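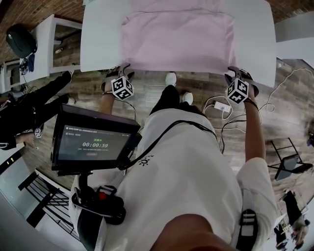

Komance Fabric Shaver, two months in

I bought the Komance for $44 after my old shaver from Likden quit in the middle of a cardigan. It has a wider head than the Likden, a metal guard over the blades and a lint cup that twists off the side.

On cotton jersey and fleece it does a good job. Pilling under the arms of a sweatshirt comes off in a couple of passes, and I have had no snags so far. Wool takes longer. The guard has three heights, and the lowest one is too close for anything knitted – I keep it on the middle setting and go over the same spot again.

The lint cup is small. A blanket meant emptying it 7 times, and the twist lock is stiff if your hands are dry. Battery life is fine for a week's laundry. It charges by USB, but the cable in the box is very short.

Noise is about the same as an electric razor. Spare blades come two to a pack, though the store I used, Drendberg, was out of them when I checked.

I would buy it again for everyday clothes. For good knitwear I still use a comb.

Desta Moges
Sun 12 July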